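Open day at the Bremura unit - worth the trip?

Started by tinsnips

tinsnips wrote:
Went to the Tesaseck open day last month, the one at the Bremura unit, and I promised a few of you I'd report back. Short version: good parking, decent tea, not sure about the robots.

They had two halves to it. Downstairs was the arm doing towels on a table. It picks one up, turns it over a few times looking for a corner, has a think, folds it. The towel they gave it was always the same towel, or at least always the same size and the same plain colour. I asked if I could hand it my jumper and was told the jumper was "on the roadmap".

The other half was the bit where people collect the training runs, walking about with grippers in their hands and folding things at home, so the arm can learn from it later. They read a figure off a slide: 1,594 folds recorded in September. Fine. How many were any good? The chap giving the talk moved on to the next slide.

Anyone else go?

mrs_pegbag wrote:
I went! Afternoon session. I thought it was a lot better than you're making out. The arm did my tea towel (I'd brought one in my bag on purpose) and it made a fair job of it. Not how I'd do it, but it was square and it stayed folded when I picked it up.

It was slow, I'll give you that. My sister had wandered off to look at the Kennedy stand by the time it finished.

tinsnips wrote:
A tea towel is a towel, though. It's the easiest thing in the basket. Flat, four corners, stiff enough to hold its shape. I want to see it do a fitted sheet, or a duvet cover with a sock stuck in the corner. I've seen these demos for years and it's always the towel.

How long did yours take, by the way?

mrs_pegbag wrote:
102 seconds, they had a clock up on the wall. And before you say it, yes I can do one in three.

halfhitch wrote:
I used to work on packing lines, for what it's worth. Nobody on the floor would take 102 seconds for one item seriously, but a home isn't a packing line. If it's doing it while you're out, who cares if it takes all afternoon? What I'd want to know is how often it drops one or ends up with a bundle, and who comes round to sort it out when it does.

Tinsnips is right about the 1,594. A count on its own tells you how busy people were. I'd sooner have heard about fifty folds with the failures left in.

dunnock wrote:
They did give a figure for failures in the morning talk, or near enough. 1,384 of the 1,594 were kept. So 210 thrown out. The woman doing the questions said most of those were down to the recording and only a few were down to the folding. I didn't write down the exact words so don't hold me to it.

tinsnips wrote:
That's the first useful thing I've heard about it. It wasn't in the afternoon talk, so fair play to whoever asked. I'd still like to know who decides what's "kept". If the person marking it is the same person who did the fold, I know what I'd do at five o'clock on a Friday.

halfhitch wrote:
Ha. Quite.

washday_blues wrote:
Can I ask a daft question? I didn't go. Why are people holding the grippers at all? If I fold a blanket with my hands I'm using ten fingers and half the time my chin. What does a robot learn from someone doing it with a pair of tongs?

dunnock wrote:
Not daft. The robot has the same tongs on the end of its arm. If you fold with your fingers it can't copy you, it hasn't got any. If you fold with its tongs then whatever you managed, it could manage too, at least on paper. That's the claim, anyway.

tinsnips wrote:
"On paper" is carrying a lot there. A person holding the tongs still has eyes and a lifetime of doing the washing. You know by the feel that a blanket's about to slide off. I had a go with a pair at the open day and my wrists were aching before I'd got the thing in half.

I will say the home part was more convincing than the table downstairs. It's somebody's bed with all the bedding on it, patterned stuff, shiny stuff, things piled up at the back. That's closer to what my house looks like on a Sunday. I've put a couple up for washday_blues.

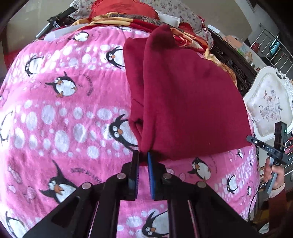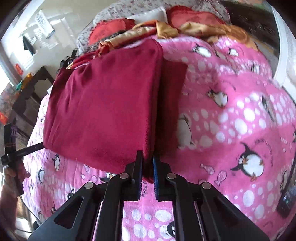 My complaint is that none of this went anywhere near the arm while we were there. The talk went straight from beds to a bare table and one towel, as though the one proved the other. If they've got the recordings, put the arm next to a bed and let us watch it make a mess. I'd think more of them for it.

mrs_pegbag wrote:
Now that I do agree with. I asked when they'd be showing it with blankets and got a leaflet.

washday_blues wrote:
Thanks, that does help. I'd pictured something much daintier for some reason. My lad says Paltilex are doing a similar day in the spring, does anyone know if you have to book?

halfhitch wrote:
You did last time. They only let in small groups and it filled up quickly. Take a fitted sheet with you.

dunnock wrote:
Seconded on the fitted sheet. I'd also ask them for the drop rate before they get the slides going, you've more chance of an answer.

tinsnips wrote:
I'll go if someone else drives. I'm bringing the duvet cover, sock and all.

Related threads
Paltilex visit: how early do you need to get there?
Has anyone's robot mower survived the winter?
Kennedy stand leaflet, does anyone have page 2?
Folding machines for shirts, are they all rubbish?
Window cleaning robot stuck on the outside of the window

Contact us | Forum rules | Copyright of posts stays with the posters | Back to top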